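Home Modules Timetable Reading List Downloads Contact

This site uses cookies to remember your language setting. Accept Decline

Module 2: Task boards and fixture layout

Handout for the bench session. Read it before you come to the lab.

2.1 Purpose of a task board

A task board is a flat plate that carries small parts and fixtures at fixed positions. It stands in for a larger assembly. The student practices a single placement, such as a disc over a peg or a tab into a slot, and the result can be compared with the same placement made on another day or at another bench. For this to work, the board has to be laid flat and kept in one position for the whole run. A board that shifts during a run gives a result that can't be compared with anything.

2.2 Elements

Peg. An upright pin, used for seating and removal. The main errors are tilt on approach and side load during removal.

Slot. A narrow opening that accepts a flat part in one orientation. Angular error matters more here than position error.

Plate with holes. Used for alignment. Corner holes fix the plate to the board or locate it against a second plate. A hole elsewhere in the plate usually serves as a target.

Disc. A loose part, gripped at the rim. Fingers should close evenly, or the disc will rotate before it is lifted.
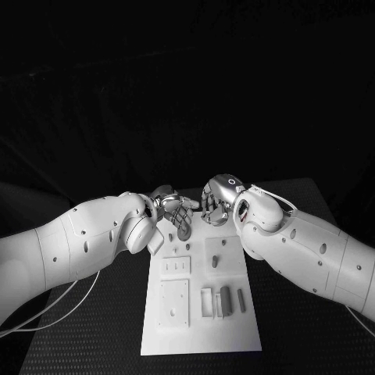 2.3 Layout

Elements are placed in a loose grid with clear space between neighbors. The spacing is set by the width of the hand and not by the width of the part. If two pegs stand close together, work the far one first – the near one then stays out of the approach path.

Raised plates need a separate note in the log. A slot above the board surface has a different contact height from a hole in a flat plate, and the two should not share one approach setting.

2.4 Procedure

Set the board square to the table edge. Check that every fixed element is tight. Run each placement 40 times in the same order, without practice attempts in between. Record a drop, a jam and a missed approach under separate codes. Do not correct a part by hand during a run – stop, log the code, reset and continue.

The Gultelik sheet has 29 rows per page, so a full run takes two pages. Write the board number on both.

2.5 Reading

Fistine, lab notes on peg tolerance, sections 1 and 2. The Ķēniņš layout tables are in the Downloads folder and replace the set handed out in May.

Wirkness Technical Courses | Room 1264 | Contact | Back to top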